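로봇이 빨래 개는 시대, 진짜 왔을까? 스털트우드 공개 시연 다녀왔어요

2026년 9월 22일

요즘 영상만 보면 로봇이 집안일을 다 해줄 것 같잖아요. 수건도 척척 개고, 식기세척기도 채우고, 심지어 달걀까지 깨고요. 저도 그런 영상을 밤마다 보다가 결국 궁금증을 못 참고 스털트우드(Stultwood)의 공개 시연에 다녀왔습니다. 결론부터 살짝 말씀드리면, 제가 생각한 것보다 훨씬 잘하는 일이 있고 훨씬 못하는 일이 있어요. 그 간격이 꽤 재미있었습니다!

이번 행사는 스털트우드가 가정용과 매장용 작업을 한꺼번에 묶어 보여주는 자리였어요. 과제는 수건 개기, 컵 정리하기, 매장 선반에 상품 채우기, 택배 상자에서 물건 꺼내기였고요. 참가한 시스템은 릴라크(Lilach)와 딩(Ding), 두 가지였습니다. 릴라크는 매장 선반 쪽, 딩은 가사 쪽에 힘을 준 제품이라고 하더라고요.

먼저 선반 채우기. 릴라크는 미리 줄을 맞춰 둔 상품 165개를 받아서 선반에 올리는 과제를 했는데, 사람이 손을 대야 했던 건 28개였습니다. 솔직히 저는 박수 쳤어요. 속도는 느린데(정말 느립니다, 커피 한 잔 사 와도 아직 같은 칸이에요) 멈추지 않고 꾸준히 가더라고요. 편의점 알바를 해본 입장에서 보면, 새벽에 손님 없을 때 음료 칸을 맡겨놓고 저는 검수나 폐기 정리를 하는 그림은 충분히 그려집니다.

문제는 포장이에요. 캔이나 종이팩은 괜찮은데 봉지 과자로 넘어가니까 갑자기 어려워졌어요. 잡을 때마다 모양이 바뀌니까 세워놓으면 앞으로 고꾸라지고, 다시 세우면 옆 봉지를 밀고... 손을 댄 28개 가운데 대부분이 봉지였습니다. 매장에서 봉지 과자 비중이 얼마나 큰지 생각하면 이건 좀 아쉽죠.

시연장에서 만난 엔지니어 보양 추이(Boyang Cui) 씨한테 이 얘기를 했더니 웃으면서 이렇게 답하셨어요. "사람들은 어려운 일과 쉬운 일을 거꾸로 짐작해요. 무거운 상자를 정해진 자리로 옮기는 건 저희한테 편한 일이고, 과자 봉지 하나를 예쁘게 세우는 게 골치 아픈 일입니다." 듣고 보니 그렇더라고요. 저는 봉지 세우는 걸 일이라고 생각해 본 적도 없거든요. 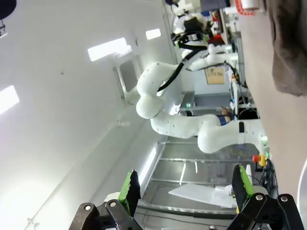
그리고 손끝 감각 얘기도 한참 했어요. 사람은 컵을 잡을 때 미끄러지겠다 싶으면 생각도 하기 전에 힘을 더 주잖아요. 로봇은 그걸 카메라로 보고 판단하거나 따로 센서를 달아야 하는데, 어느 쪽이든 비용이 붙는다고 합니다. 추이 씨 말로는 집게 손가락 안쪽에 대는 패드 모양 하나만 바꿔도 성공률이 눈에 띄게 달라진대요. 인공지능 얘기만 잔뜩 들을 줄 알았는데 고무 무늬 얘기를 이렇게 오래 듣게 될 줄은 몰랐네요.

이제 많은 분이 궁금해하실 수건 개기! 딩은 펼쳐 놓은 수건 한 장을 47초에 갰습니다. 모서리도 제법 맞았어요. 그런데 건조기에서 막 꺼낸 것처럼 뭉쳐 놓은 수건 더미를 주니까 얘기가 달라졌어요. 모서리를 찾느라 들었다 놨다를 반복하다가 두 장을 한꺼번에 집어서 통째로 개버리더라고요(저도 졸릴 때 가끔 그럽니다). 주최 측이 더미에서 시작한 시도만 따로 집계했는데, 제대로 끝난 비율이 60퍼센트였습니다. 양말은 아예 과제에 없었고요. 물어봤더니 "내년 1월 시연 때 넣을지 논의 중"이라는 답만 들었어요.

컵 정리는 무난했는데 손잡이 방향이 뒤죽박죽이면 오래 걸렸고, 택배 상자 쪽은 테이프를 미리 잘라 둔 상태에서 시작했습니다. 칼질은 아직 안 시킨다고 해요. 이건 저도 찬성입니다. 제 거실에서 로봇이 커터칼을 들고 돌아다니는 건 아직 마음의 준비가 안 됐어요.

가격은 두 제품 모두 공개되지 않았습니다. 다만 매장 쪽은 구매보다 월 단위 대여를 먼저 시작할 것 같고, 물류 대행을 하는 라미코(Ramico)가 창고 한 곳에서 릴라크를 시험해 보기로 했다고 합니다. 사람 한 명이 옆에서 여러 대를 지켜보다가 막히면 도와주는 방식이래요. 그러니까 완전 무인은 아닌 거죠. 사실 저는 이 방식이 제일 현실적으로 들렸어요. 봉지가 넘어지면 사람이 가서 세우고, 나머지는 기계가 하고요.

가정용은 어떠냐고요? 제 느낌으로는 아직입니다. 매장 선반은 매일 똑같은 자리에 있지만 저희 집 거실은 아침저녁으로 지형이 바뀌거든요. 바닥에 충전 선이 있고, 의자에 옷이 쌓여 있고, 고양이도 지나다니고요. 시연장처럼 수건 한 장을 반듯하게 펼쳐줄 여유가 있으면 그냥 제가 개는 게 빠릅니다. 그래도 더미에서 절반 넘게 성공했다는 건 꽤 놀라웠어요. 다음 시연에 정말 양말이 나오면 또 가서 보고 올게요. 짝 맞추기까지 해주면 저는 바로 대기 명단에 이름 올립니다!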